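Zurside Surfaces
Vacancies / Production / Geddes site

Bench Finisher and Surface Inspector, full time

Zurside makes work surfaces and trimmed table units for kitchens, shops and laboratories. The Geddes site handles cutting, edge work, trim fitting and final inspection. We are looking for a finisher to join the inspection bay from September.

The position covers the last stage before packing. Surfaces arrive from the cutting room with their edges already ground. The finisher fits the side trim, checks the joint between trim and surface along its full length, cleans off residue and signs the job card. Work that fails is returned to the cutting room with the fault marked on the card.

Most current orders are for patterned tops: gray grounds with white or dark veining, in gloss and satin. Veined patterns hide fine scratches well, and a candidate who has only inspected plain colors should expect a training period of 7 weeks before signing off work alone.
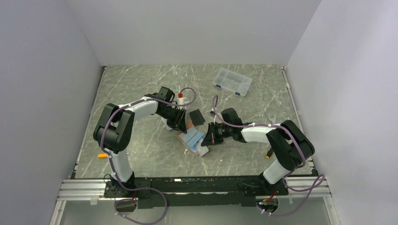

Trim is supplied in two profiles. The thin profile is used on side edges and the heavier one on front edges where a unit has to carry fittings. Both are cut on site. Miters are not used on the Skastero range — corners are butted and filed flush by hand.

Duties

Fit and align metal trim on finished surfaces
Inspect under raking light for scratches, chips and uneven gloss
Measure flatness with a straightedge and feeler gauges
Record results on the job card and in the Finisholm log
Keep the bay, lamps and hand tools clean
Assist with packing when the inspection queue is clear

Requirements

Two years in stone, laminate, glass or joinery finishing
Accurate use of hand files, calipers and a straightedge
Normal color vision, with or without correction
Able to lift 17 kg unaided and to stand for most of a shift

Experience with veined or book-matched material is useful but not required. Forklift certification is not needed for this post.

Hours and conditions

The shift runs from 7:00 a.m. to 3:30 p.m. with a paid morning break. Overtime is offered in busy periods and is optional. Paid leave is 32 days, including public holidays. Safety shoes, gloves and eye protection are supplied. The site employs over 80 people and has free parking and a bus stop at the gate.

How to apply

Send a resume and a short account of the finishing work you have done, including materials and tools, to the personnel office at the Geddes site. Put "Bench Finisher" on the first page. Shortlisted applicants will be asked to complete a practical test at the bench: one side trim to fit and one sample top to inspect, with faults recorded on a standard job card. Tools are provided — applicants may bring their own files.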